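Flenaveck Bench Recordings – Student Project Data Card

Summary

Flenaveck is a collection of recorded two-arm manipulation episodes, produced by the undergraduate robotics project group at Trurnura College as part of the second-year practical module. The collection contains 884 episodes in its present release. It is maintained by the project group and is intended for teaching, for coursework, and for small-scale experiments in imitation learning.

Purpose

The module requires each student team to plan, record, check and document its own share of the data. The collection therefore serves two ends: it gives later year groups a common body of material to train on, and it gives the recording teams experience of keeping data in good order. It was not designed as a benchmark, and results obtained on it should not be presented as a measure of general performance.

Equipment

All episodes were recorded at the Parnovia bench, which consists of two arms mounted on a shared front rail and facing a flat work surface. Each arm carries a gripper and its own camera. A further fixed camera covers the bench as a whole. The printed panels at the sides and rear remain in place for every session, and teams are asked not to cover or move them.
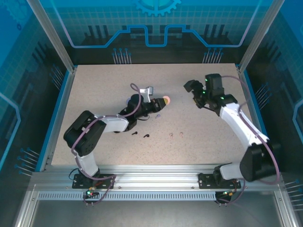 Objects are small items of the kind found on a desk or in a pocket, earbuds among them. Teams choose the starting layout themselves within the limits given in the module handbook. Items may lie close together or partly behind an arm, and users of the data should expect objects to be hidden from the fixed view for part of an episode.

Contents

Each episode folder holds the video from the three cameras, the joint positions of both arms, the gripper opening values, and a short text instruction written by the recording team. The instructions are given in English only. Thirteen task families are represented, and no family has fewer than 20 episodes.

Checking and Known Faults

Every episode is viewed in full by a student from a different team before it is accepted. Episodes with missing video or a break in the joint record are removed. Failed attempts are kept and marked as such in the index – they should be filtered out by users who require successful episodes only.

About 200 episodes from the first recording period have instructions that are shorter and less exact than the later ones. Lighting also varies between morning and evening sessions, and no correction has been applied.

Use and Access

The collection may be used by registered students and staff of the College. Outside use requires written agreement from the Ibarra Teaching Laboratory, which holds the master copy. Reports and posters which draw on the data should give the name of the collection and the release used.

Corrections

Faults should be reported through the module page, stating the episode number and the camera concerned. Reports are reviewed each Tuesday during term. The next release is planned for September and will include revised instructions for the first recording period.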